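Arkley Makers and Menders Forum
Home > Textiles > Toys and soft furnishings > Washing and repair

Thread: Frayed patch on a woven white soft toy, wash first or stitch first?
Started by fmoradi, January 4, 2021

fmoradi
I have a small white stuffed toy in a coarse open weave, lumpy in the body, with a lobe at the top that I take to be an ear and a second one folded over beside it. The stitched features are sound. The problem is a tan patch on one side where the threads have pulled into loops and the edge has frayed. It needs a wash. My instinct is to repair first so that the loops don't catch, but the patch is the dirtiest part and I don't much like sewing through grime. Filling unknown. No label.
Forough Moradi

selvedge_end
Repair first. An open weave loses its edge in water much faster than a close one. Even a hand wash will draw another row or two out of a frayed patch. Tack it, wash it, dry it, then do the proper repair and pull the tacking.

Grurnulbridge_Tom
Disagree. Thread sewn into a dirty ground fabric holds the dirt at every stitch, and you get a grey dotted line after drying. Wash in a net bag, tied short so the toy can't travel. Cool water, hand only.

selvedge_end
I said tack, not repair. Tacking comes out.

Grurnulbridge_Tom
The holes don't. In a coarse weave you can see where every one of them was if the thread was tight when it dried.

selvedge_end
Then don't pull it tight.

mizanur_h
Before either of you gets to water, the filling needs settling. Lumpy may mean wadding that has been wet before and clumped, or it may be loose offcuts, which some hand-made toys have. Wadding will take a hand wash. Offcuts may be dyed, and white cloth over dyed offcuts is a bad combination. Open 2 cm of the seam under the body and look. If there is no seam to open, dab a damp white cloth on the underside, press for a minute and check for colour.
On the loops: do not cut any of them. Work each one back along its own thread with a blunt tapestry needle, starting from the end furthest from the fray. What is left over at the edge can be couched down with a single strand of a matching tan.
Mizanur Hettiarachchi

fmoradi
Opened the seam as suggested. It is wadding, off-white, clumped at one end. The damp cloth came away with dirt but no colour from the ground fabric. I also tested the orange-red stitching and got nothing. The black I have not tested.

mizanur_h
Test the black. Black embroidery thread is the one I would expect trouble from. Use warm water for the test even if you mean to wash cool.

pk_camis
Can I ask the obvious question, why not surface clean it? Barely damp sponge, drop of wool wash, work in from the edges, blot. The patch then never gets soaked and the argument about order goes away. I do all of mine this way at Camis and have only had to empty and refill 2.

Grurnulbridge_Tom
Surface cleaning an open weave pushes the dirt through into the wadding. It looks clean for a month.

pk_camis
Only if the sponge is too wet. Blot, don't rub.

fmoradi
Black tested in warm water, no transfer. I have couched nothing yet. Next question is where to keep it in the meantime. It is on the bed with the other plush, on a flowered cover, and the pink one sheds. Does fluff migrate into an open weave to any degree that matters?

selvedge_end
Yes. Long pile sheds on to anything with a texture. Put the white one in a cotton bag until you've finished, or move the pink one to the other end. Same goes for drying: not on the bedcover, on a plain towel.

mizanur_h
Agree on the bag. I would also go over the bedcover before putting anything back. A printed cover hides lint very well and you will only see it once it is on the white.

Grurnulbridge_Tom
Can you put a picture up? Two of us are arguing about a patch neither of us has seen. I'd like to know whether the loops run one way or both.

pk_camis
Seconded. Side with the patch on it, please.

fmoradi
Will do. For the record, my plan at present is: work the loops back, tack loosely with white cotton, hand wash cool in a net bag, press in a towel, dry flat, turn twice a day. Refill the clumped end once dry. I have 800 g of new wadding left over from a cushion, so quantity is no concern.

selvedge_end
Good plan. Take the old wadding out before washing though, if the seam is already open. It will dry in a day and you can wash the skin on its own.

Grurnulbridge_Tom
On that point we agree. I still wouldn't tack it.

mizanur_h
If the skin is washed empty, the patch can be laid flat on card and held at the corners with four loose stitches, which is less thread in the cloth than tacking all round. That might suit both camps.

fmoradi
Card it is. Picture attached, patch is on the right.
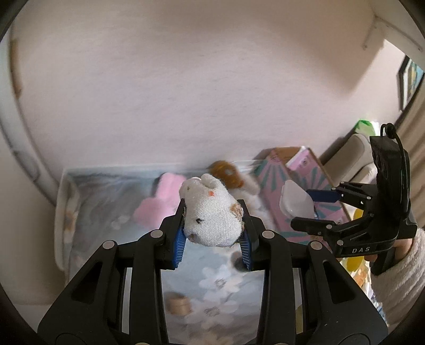
White toy, frayed tan patch on the right-hand side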